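**mesow_raed:** Hi all — we finally ran the wrist-view-only policy in sim, 200 episodes per setting, after training on 838 demos. Success on the paneled target dropped a good deal once we hid the overhead view, and I'd love your thoughts!
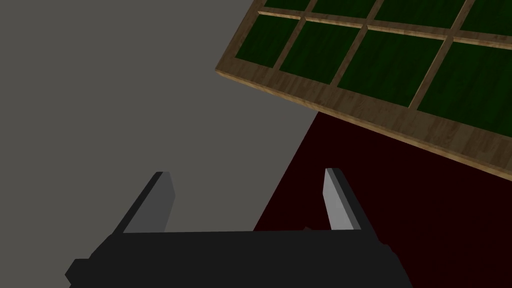

*Wrist view in sim, fingers open, green-paned panel upper right.*

**munero_k:** Lovely work, but I'd blame the demos before the camera. Did you vary the start poses?

**mesow_raed:** Only 2 of them, I'm afraid.

**cavis22:** I disagree with munero, kindly — try 3 seeds first.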